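Subject: Re: [gripper-users] Plallix hand gripper, is the kit worth it?

Hello all, my answers are between the quoted parts. One picture first, from the sorting job I do with the kit at home. 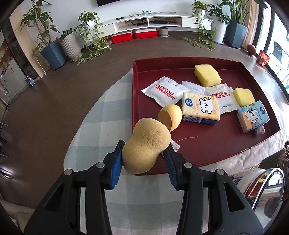 Leonie Kerslake wrote on Jul 13, 2021:

> We are thinking of buying two of the Plallix kits for recording household tasks, but the price list confuses me. The base kit is 438 and the one with the soft pads is 991, and I can't see what else is in the second box. Is it only the pads?

No, it is more than pads. In the bigger box you also get the second set of linkages, the calibration plate and one year of the Purkent software. If you already have a Purkent licence, write to the shop before you order. Khalil Obeidat did this and they took the licence off his bill. It is not written on the website.

> How do the ribbed pads behave with soft things? Our old Cakska gripper squashes everything.

This was my main reason to change. I work a lot with makeup sponges, and the blue pads hold a foam sponge by its narrow middle well enough for me. You must close slowly. The trigger has a short dead zone at the start and then it bites quite suddenly – after one evening your finger knows where it is.

Flat things are harder. For tissue packets I have no complaint, they have some thickness. Thin sachets lying flat in a tray are a different matter, and I advise to go for the edge and tilt your wrist. With the raised side of a tray close by, the broad outer arms of the jaws touch it before the tips arrive. I would like a narrower jaw and I have asked Plallix for it. They answered politely that it is "under study".

> Lalit Prajapati told me the pivot pins come loose. True?

On my first unit, yes, one pin on the left jaw, after three weeks. They sent me a new pin with no discussion. Since then I check them with the small key each time I change the pads. Please don't use strong glue there, Calum Buchanan tried it and his jaw does not open fully any more.

> And the camera mount, is it usable in a normal living room, or do we need lamps?

I have no lamps. I work near the glass doors and the exposure is acceptable if you switch off the automatic mode. With the automatic mode the picture goes dark each time a window or something shiny comes into view. The setting is in the second menu, under "Light", and it is forgotten when you update the firmware. I lost 6 recordings before I understood this.

My opinion, if it helps: take one big kit and one base kit, and buy the pads for the second one separately. Rezaei sells them too, but I have not compared the price since they changed their shop. Delivery to me was slow, so if you need them in August I would order this week.

Does anybody have the drawing of the old mounting plate? The link in the list archive is dead.

Kind regards,
Keegan Hapeta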